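Skip to content Home Notebook People Hardware Data Contact

Filed under: Bench notes / bimanual / soft goods

27th June

Long entry today, so get a coffee first. I want to write down where we are with the backpack task before I forget why we changed the scoring, and also because the Manole folks have asked twice now what exactly we mean by a "hold" and I keep giving them slightly different answers in chat. Sorry about that. This is meant to be the one place to point people to.

Quick recap for anyone coming in from the Bramalthorpe side. We are trying to find out whether a policy that uses one arm to steady a soft object while the other arm works on some small part of it does better if the steadying arm is told what the working arm is about to do. That is the whole question. The baseline (we call it split) runs the two arms from the same cameras but with separate action heads that never see each other's plan. The other version (linked) passes a short chunk of the left arm's intended motion over to the right arm's head before it commits. Same demos, same training length, same everything else, or as near to the same as I could make it.

The demos are the set we finished collecting earlier in the month, 171 of them after cleaning. I threw out the ones where the operator let go and started over halfway through, which I know some of you would have kept. My reasoning is that the regrasps teach the right arm that letting go is a perfectly nice thing to do, and it already believes that far too easily. If we have the time I would love to train once with them put back in and see if I'm wrong.

Now, the task itself. The backpack lies on its back on the table, and there is a plush keychain hanging off it. Left arm takes the keychain, right arm holds the bag down by its side so that a pull on the keychain doesn't drag the whole thing along. Then the left arm moves the keychain to a set pose and keeps it there. It sounds like nothing. I thought it would be the easy warm-up before the zipper work! It has taken up most of my month, and I have grown rather fond of it.

The trouble is that a bag has no fixed shape to speak of. A grip on the lower side can close on a good thick fold or on a thin bit of surface fabric, and from the head camera those two look very much alike. With the thin grip everything is fine until the left arm starts to move, and then the fabric creeps out of the fingers over a second or two. With split, the right arm does nothing about this at all. It has done its job as far as it knows. With linked, I was hoping to see it squeeze or shift a little ahead of the pull, and on a fair number of rollouts I do think I see that, though I will come to the "I think" part below.

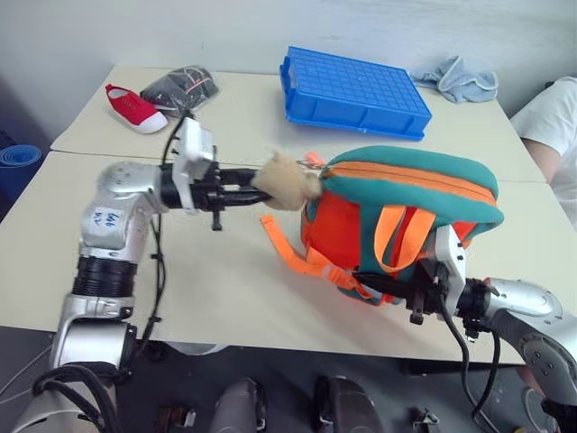 Head camera. Left gripper on the plush, right gripper on the lower right side of the bag.

That is the pose I'd like everybody to have in mind when we say "both arms engaged." The left fingers are across the plush itself, and the right gripper is on the bag body, not on the orange straps. Straps are a tempting target and the policy loves them, particularly when one is trailing out across the table, but a strap grip doesn't hold the bag in any useful way. It just takes up the slack. So a strap grip now counts as a miss for the right arm, even if the rollout goes on to finish nicely.

Which brings me to the scoring. The old rule was simple: if the keychain reached the pose, it counted. Under that rule split and linked came out so close that I was ready to write the whole idea off. Then I went back through the logs one evening and found that a good many of the split successes had the bag sliding along behind the keychain the whole way. The left arm got where it was going, and the bag came too. By the letter of the rule that is a success, and it tells us nothing about what the second arm is for.

New rule, please use this one from now on. A hold begins when both grippers report contact and the right one is on the bag body. It ends when either gripper loses contact, or when the bag has moved more than 30 millimeters from where it lay when the hold began. The rollout counts if the hold survives until the keychain is at the pose. Bag movement comes from the Flekside tracker running on the side view, and I check it by eye whenever it jumps. It does jump, mostly when an arm passes in front of it.

With that rule I reran the comparison, 60 rollouts for each version, alternating between them so that neither one got all the good light. Linked holds clearly more often than split. I am not going to put the percentages in here yet, and please don't quote the ones on the whiteboard, because I found a handful of rollouts where the tracker had swapped onto the blue cloth and I want to go through those properly first. The direction has stayed the same every way I have cut it, so I'm cheerful about it, but cheerful isn't a result.

About the clutter. We leave other things out along the back of the table on purpose, the shoes and the grid tray and so on, and I shuffle them between blocks. I tried a short block with everything cleared away, and both versions reached for the keychain faster and more directly. The gap between them didn't seem to change, which fits with the clutter bothering the reach and leaving the hold alone. It was a short block, though. Put it down as a hunch.

Back to the anticipation business. What I would like to claim is that the linked right arm tightens before the left arm pulls. What I can show so far is that its commanded gripper width drops a bit earlier than it does with split, when I line the rollouts up on the start of left arm motion. The lead is 200 milliseconds in the median rollout, and that is a number I trust only as far as I trust the two controller clocks to agree with each other. I reset them before the last session and not before the first, silly me. So the first session's timing is out, and only its hold outcomes stay in.

There is also a duller explanation I need to rule out. Linked has a slightly larger input, and it may simply be closing harder in general, plan or no plan. The test is to feed it a scrambled left arm plan from some other rollout and see if the early squeeze goes away. If it stays, the story is just "squeeze harder," and we could have had that for free with one line in the config. I have the scrambled run set up on the Sirnel machine under the usual folder, with the seeds written in the readme.

Other bits while I'm here:

The fuzzy plush is wearing the finger pads in an odd way, with fluff packed into the texture. I have started wiping them between blocks. Earlier blocks were not wiped, so keep that in mind if you compare across sessions.

The cable on the right gripper wants to be checked for slack before each block. It hangs past the table edge and I have caught it once against the base.

Zipper work moves to August. I would much sooner have the hold settled first, as the zipper leans on it completely.

Still to do: go through the tracker swaps, scrambled plan run, rerun the first session's timing with the clocks reset, one training run with the regrasps put back.

This site uses cookies to remember your display settings. Accept Decline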